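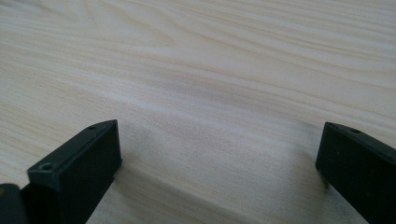

Carrying a pillion and luggage on the Odetti 700: rear preload and load limit

Posted in: Touring and Luggage

Members are asked to advise on the following. The motorcycle is an Oda Odetti 700, bought second-hand and fitted with the Viltow side cases and a top box from the same maker. Until now it has been ridden solo with one small bag. In December a tour is planned to Zuloswood and back, a total of 2825 kilometres by the chosen route, with a passenger for the whole distance.

The owner's handbook came with the motorcycle but the page dealing with rear suspension is missing. A short trial ride with the passenger and full cases gave a light feeling at the front, and the headlamp beam was too high for oncoming traffic. The steering was slow to settle after bends. Tyre pressures were at the solo figure at the time.

Guidance is requested on three matters: how far the rear preload should be raised, whether the top box may be filled to the same degree as the side cases, and whether the headlamp needs to be reset by a workshop or can be done at home.

Viltow Rider
Member

Reply from Northern Touring Desk

The symptoms described are consistent with a rear spring set for a solo rider. Before anything else is altered, the tyre pressures should be brought up to the figure for two persons with luggage. This is printed on the label on the swinging arm and should be checked with the tyres cold.

The preload adjuster on this model is the ribbed collar on the left-hand side, turned with the hooked spanner from the tool roll. Members should work to measured sag and disregard any number of clicks quoted elsewhere, as springs on older machines are frequently not the original item. The procedure is as follows. Support the motorcycle so that the rear wheel is clear of the ground and measure from the axle to a fixed point on the seat rail. Then load it exactly as it will be ridden, with both persons seated and all cases packed, and measure again between the same two points. A difference of 55 millimetres is a reasonable target for touring on this machine. If the figure is greater, add preload and repeat.

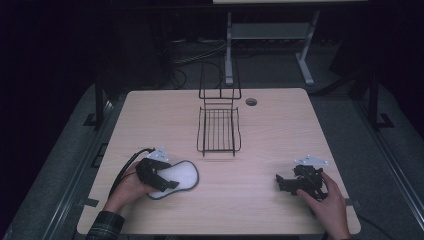 Two helpers are needed for the loaded measurement, one to steady the motorcycle and one to hold the tape. Both riders should be wearing the clothing and boots intended for the journey. Once the sag is correct the headlamp should be looked at again, and in most cases the beam will have come down to where it ought to be. Should it remain high, the adjusting screw is behind the lamp unit and can be reached by hand with the bars on full lock. A level floor and a plain wall are sufficient for the purpose.

With regard to the top box, it should not be filled to the same degree as the side cases. Weight placed behind the rear axle lifts the front wheel, and the light feeling reported is very probably due in part to this. Waterproofs, gloves and other bulky but light articles may be kept there. Tools, locks, spare oil and cooking equipment belong at the bottom of the side cases, divided evenly between left and right. The maximum for the rack is moulded into the underside of the box lid and includes the weight of the box itself.

Reply from Zuloswood Local

I have an earlier Odetti and put the preload on maximum and left it there. It was acceptable. The ride is hard when alone. The road into Zuloswood is rough for the last part, so please ensure that the cases are locked on properly.

Reply from Oda Owners Helper

The first reply is correct and may be followed. It should be added that a spring which needs full preload to reach the target is too soft for the load, and a stiffer one should be fitted before a tour of this length. Mine was changed after some 948 kilometres of riding with a passenger and the steering became steady at once. The damping should be increased slightly at the same time, by a quarter turn, and tested on a familiar road.

A copy of the missing handbook page may be requested from any Oda dealer if the frame number is supplied.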